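Corkevum

A transcribed collection of small printed paper from Kakden and Cenau

Version two of the collection, last updated 14/09/2018. Looked after by Kvido Rusnák.

What you've got

Corkevum is a set of typed-up text from the sort of printed paper most households throw out within the week: bakery bags, raffle notices, show programs, fete flyers, order forms, the slip that comes with a new kettle. All of it was handed out or sold in Kakden or in Cenau, the next town along, and most of it came to me in shoeboxes. My aunt kept hers between the pages of phone books, which is a marvellous way to keep paper flat and a terrible way to find anything.

I started typing the pieces up so I could search them for street names, and then the spreadsheet grew, and then a couple of people asked for a copy, and a folder I'd been emailing about in bits became a proper collection with a name. You're very welcome to it. If you only want the text, open pieces.csv and ignore everything else.

The files

pieces.csv has one row for each piece of paper. The columns are piece_id, town, kind, ink, paper, side, year_guess, text and notes.

shops.csv matches shop names to streets, with the spelling as printed and the spelling people use now. Vávra appears both with and without its accents, depending on which printer did the job, and both forms are kept in here.

words.txt is a list of local words and abbreviations that a spell checker will complain about. Please add to it.

changes.txt is my running diary of corrections. It's chattier than it needs to be.

All files are UTF-8. The CSV files use commas, and any text with a comma or a line break in it sits inside double quotes. If your spreadsheet program turns the accents into rubbish, import the file through the menu and choose the encoding yourself, as double-clicking it seems to be where the trouble starts.

How the pieces were typed up

Each piece was read from the paper itself under a desk lamp and typed line by line. Line breaks are kept where the printer put them. Spelling mistakes are kept too, bless them, and I haven't added "sic" anywhere as it would have been on every second line of the fete flyers. Letters I couldn't read are shown with a question mark in square brackets, and a whole missing word gets three dots in square brackets.

Prices are typed as printed. Phone numbers of private people have been replaced with the word PHONE, and home addresses with ADDRESS. Shop phone numbers are left in where the shop has closed.

Capitals were a headache. A lot of the bakery paper is set entirely in capitals, and in version one I'd lowered them to make reading easier, which several of you told me (very kindly) was a mistake. They're all back as printed now. It took most of June.

A word about pale inks

The ink column holds one of these values: black, blue, red, green, yellow, mixed, unsure. Yellow is the one that needs a warning. Yellow on white has very little contrast even when it's fresh, and small type in it can nearly vanish under a warm bulb. I read those pieces near a window in the morning, and again through a piece of blue cellophane from a lolly wrapper, which darkens the letters a surprising amount. Creases make it harder again, as the curve of the sheet catches the light and washes out whatever is printed along it. 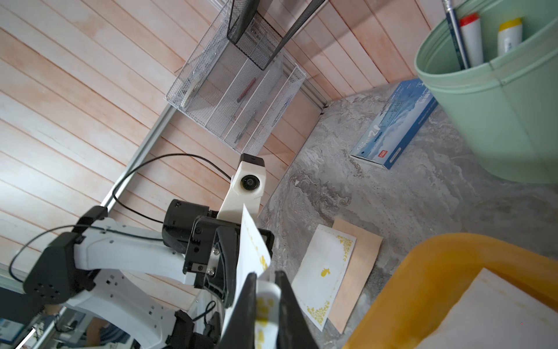

Yellow printing on a white sheet, with the paper sharply bent.

If you're using the text to count words or compare printers, I'd suggest leaving out the rows where ink is yellow and the notes column says "second reading differs". There are 14 of those. Both readings are given in the notes so you can pick the one you trust, and if you've got the same piece of paper at home in better shape than mine, I would love to hear from you.

Known problems

The year_guess column really is a guess. Hardly any of this paper carries a year, so I've worked from prices, phone number lengths, shop openings and my mother's memory — she is confident, but she and my aunt disagree about when the shoe shop moved. Treat anything in that column as good to within a decade.

Kakden is heavily over-represented. Cenau people either threw more away or haven't forgiven us for the football. There are almost 50 pieces where the town is marked "either", mainly flyers for dances that drew from both places.

The kind column was tidied late and still has overlaps. "Program" and "order of events" mean the same thing, and I keep meaning to merge them. The paper column is by feel only (thin, ordinary, card, waxed) and shouldn't be used for anything serious.

Pieces printed on both sides appear as two rows with the same piece_id, one with side set to a and one with side set to b. Folded leaflets can run to more. If you count rows and call the answer the number of pieces, you'll come out too high, as I did for a good long while.

In version two

All-capital text restored. Accents restored in shop names. 16 duplicate rows removed, nearly all of them copies of the one bakery bag, which seems to have been in every kitchen drawer in the district. The notes column now comes last, so it doesn't push the text off the screen.

Using it

Please use it however you like: family history, school projects, lettering, language study, a pub quiz. I'd ask that you mention Corkevum by name and that you don't try to put the private phone numbers and addresses back in, even where you happen to know them. The wording on the original paper may still belong to the shop or club that printed it, so have a think before you put a whole flyer on a tea towel.

Corrections are always welcome and don't need to be formal. Send the piece_id, what I typed and what you think it says. A note on the back of an envelope is fine too, though I may end up typing up the envelope.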